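Reading the docket in the Nekgate storage case

Posted in: Courts, Prerkham

Several people who rent at Nekgate Self Storage have asked me what is going on with the criminal case. The short answer is that it is still open and the next setting is a status conference. The long answer follows, with notes on how to look it up yourself, as most of the confusion I have heard comes from the way the online docket displays things.

I rent a 10 by 10 there. My unit was one of the 47 that had the lock cut in February. I am not a lawyer. I worked in records for a title company for a long time and I am used to reading indexes that were built for the people who maintain them.

What was reported

The break-ins were found on a Saturday morning when a tenant in the back row noticed that his disc lock was missing and the hasp was bent. The manager walked the property and called the Prerkham police. One incident number was issued for the whole property, and each tenant who filed a loss list was added to it as a supplement. Keep that in mind if you request the report. Asking for "my report" gets you a letter saying there isn't one. Ask for the main incident number and the supplement with your name on it.

Two men were arrested the following month after some of the property was found at a rental house. I am leaving their names out. Neither has been convicted of anything, blog posts stay up longer than charges do, and you can find the names in the court index if you have a reason to.

Arrest charge and filed charge

The booking sheet listed one set of charges. The charging document filed by the prosecutor listed a different and shorter set. Several tenants took this to mean that charges had been dropped. In the usual sense of the word, they had not. A booking charge is what the arresting officer wrote down. It holds a person until the prosecutor decides what to file. Until something is filed there is no case for a charge to be dropped from.

In this one, each defendant was booked on a long list of separate burglary counts, one for each unit the police had matched to a loss list at that time. The prosecutor filed three counts against each of them: one count of burglary covering the property as a single event, one count of theft with the values added together, and one count of possession of burglary tools. The adding together is the part to look at. Many of the individual losses were small. My own came to $850, mostly a table saw and a box of router bits. Taken alone, a loss like mine could fall into a lower grade of offense. Combined under one count as a single course of conduct, the total puts the theft at a higher grade. So the shorter list is the more serious one on that point, and it is easier to prove to a jury than a stack of separate counts with separate owners.

The Lakix portal

The county moved to the Lakix portal for public case search a while back. It works, with some habits you need to know.

Search by case number if you have it. The name search wants last name, comma, first name, and it does not forgive a missing comma. It also returns traffic cases, civil cases and name matches for other people. Check the year of birth before you decide that you have found the right person. I have seen a man with a common last name accused on a neighborhood page of something his index entry had nothing to do with.

Each defendant has his own case number, even when they are charged together. The two numbers here run in sequence. The portal does not link them. Orders that apply to both are often entered in the first case only, with a note that says "see companion." If you look only at the second case, it seems as if nothing has happened for weeks.

The status column is the worst part. It has a small number of values, and "Inactive" is one of them. Inactive does not mean closed. In this county it is set when a case is waiting on something outside the court, such as a lab result or an evaluation, and it stops a clock used for the court's own reporting. The second defendant's case was marked Inactive for most of the spring. At least one tenant threw away her receipts on the strength of it. A finished case says "Disposed" and has a disposition date in the next column.

The documents tab shows titles to everyone and page images to almost no one. To read the filings, go to the clerk's counter on the ground floor of the courthouse and use one of the public terminals. Bring cash for copies. They will print a certified copy while you wait if there is no line, and you need certified only if someone has told you that you need certified.

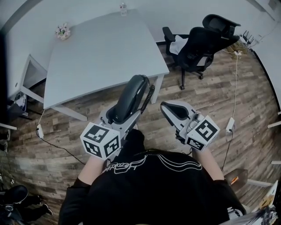 Photo: Sverre Kvam

Calling the clerk

You can call the criminal division and they will give you the next setting and the courtroom. They will not tell you what a filing means, and they will not guess what will happen. Have the case number ready. The line is picked up faster right after opening than at any other time I have tried. At lunch it goes to a recording that tells you to use the portal.

There is a separate number for the victim services desk in the prosecutor's office. It is not on the court's site. It is printed on the second page of the letter that went out to everyone with a supplement in the incident report, in the paragraph under the signature. If you did not get that letter, the likely cause is that your supplement has your Nekgate unit address on it in place of your home address. Mine did. The front desk filled in the top of the form for people that morning and used the same street address for everyone. Call and have it corrected, then ask them to read it back.

What has been entered so far

In order, from both cases put together:

Complaint and probable cause statement.
First appearance, bond set. One defendant posted, one did not.
Public defender appointed for one defendant. Private counsel entered for the other.
Information filed with the three counts described earlier.
Not guilty pleas, both.
Motion for discovery, and response.
Motion to suppress, first defendant only, dealing with the search of the rental house.
Motion to continue, granted, by agreement.
Second motion to continue, granted, by agreement.
Status conference set.

The continuances have upset people more than anything else on the list. Two of them in a case with this many owners of property is ordinary. The defense is entitled to see the loss lists, and the loss lists were still coming in over the summer. If you turned yours in late, you are in a small way part of the reason.

The motion to suppress deserves more attention than it is getting. It argues that the warrant for the rental house covered the main building and that some of the property was found in a detached garage. If the court agrees, the items from the garage could be kept out of evidence. That would not end the case, as I read it. There is also the gate log from the keypad and the video from the Midtbø Road side of the property, and neither of those came from the house. It would make the theft total harder to support. No hearing date has been set on the motion. I expect the status conference is where one gets picked.

Restitution and your insurance

Restitution is ordered at sentencing, if there is a sentencing. It is based on documented loss. The form asks for the item, the date you got it, what you paid and what it was worth when taken. Those last two are different boxes and people keep putting the same number in both. Attach a receipt, a bank statement line, or a photo with the item in it. If you have serial numbers, write them on the form and also email them to the detective, who can match them against the property room list.

If your insurance has paid you, you have to say so. The court can order the insured portion paid to the carrier and the deductible paid to you. My deductible is $400, so that is the figure I entered as my own unpaid loss, with the carrier's payment listed on the line under it. Claiming the full amount after being paid is a false statement on a court form, and the office does check.

The protection plan that Nekgate sells with the lease is a separate thing. Read page 2 of your lease addendum. Mine required notice in writing within a set number of days, and a phone call to the office did not count as notice. Two people in my row were turned down on that ground and have appealed to the plan administrator. I don't know the result.

Getting property back

Recovered items are evidence until the case is disposed or until the prosecutor signs a release. You can ask for an early release. The police photograph the item, you sign for it, and the photograph is used in court. It has been approved for tools and furniture. It has been refused for anything with a disputed owner, and there are two identical pressure washers with three people claiming them.

My saw is in the property room. The fence is missing. I put the fence on the form as a separate line.

Corrections to the docket summary are welcome in the comments if you have the page in front of you. Please leave the defendants' names out. I will add the hearing date on the suppression motion when it is entered under the first case number.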